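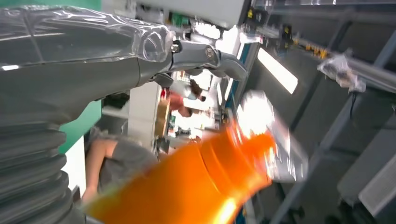 Breltholm packing room, 20th August

Orange bottles, clear caps, one green table. Captions cover the bottle, the work surface and the storage along the room. Page kept by Taha Cherkaoui.

Bottle and label
Orange plastic, clear cap, white wraparound label with small print in blue, red and black. Yellow box at the left end of the table, partly flattened.

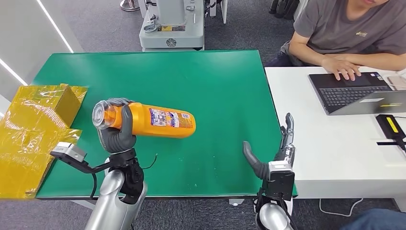 Table and storage
Table surface: matte green, straight edge. White cabinet with flat panels, black bag on top. Small tan cardboard box farther back.

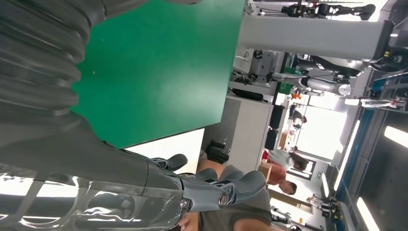
Rosalinda Rivera: Matte green is easier on the eyes than the white tops at Clarneo. Please list the table height in the September update.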